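Filed under: Toys & Collecting, Building Sets
Print this post | E-mail this to a friend

2018-07-26

I finished sorting the Promdale sets over the past two evenings. These are the small boxed ones from the Prustside series, and I now have 22 of them, counting the harbor office that Settimio Monti traded me for a duplicate crane. His copy was missing the roof hinge. I had a spare.

The one I still want is the Powell lighthouse. It came out in December as a store exclusive and had 146 pieces, plus a keeper figure with a printed raincoat. Fiorella Cocco has one and says the raincoat print rubs off on the elbows, so buy it sealed if you can. She also told me the box says 1,000 made, but mine would be for display and I don't care about the number.

Storage

I moved everything out of the shoe boxes and into flat drawers. Figures go in the top one, standing up. Instructions are in a binder because Tullio Bassi lost a whole stack of his to a leaky window. Loose plates are sorted by color, except gray, which has its own drawer and needs a second one already. The Protar trays fit the drawers if you trim the lip off one side. I used a craft knife and it took a while.

Snacks while sorting are fine as long as there is a cloth for your fingers. Crumbs get into the studs and you need a toothbrush to clear them.

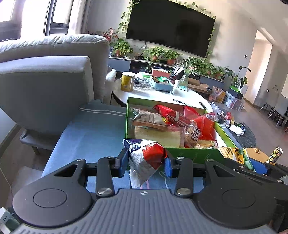
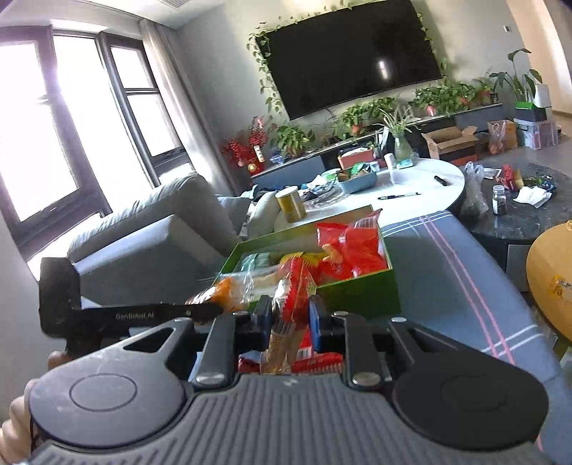 Trade list

I have two extra bakery carts, one ferry with both chimneys, and a bag of the old-style short ladders. Ottavio Pace has first pick of the ladders. For the ferry I'd like the post van in green, with or without stickers. Ilham Pattinasarany asked last month if I would split the bakery carts from their figures. I will, but the bakers have to go as a pair.

Leave a comment if you want any of it. I mail on the weekend.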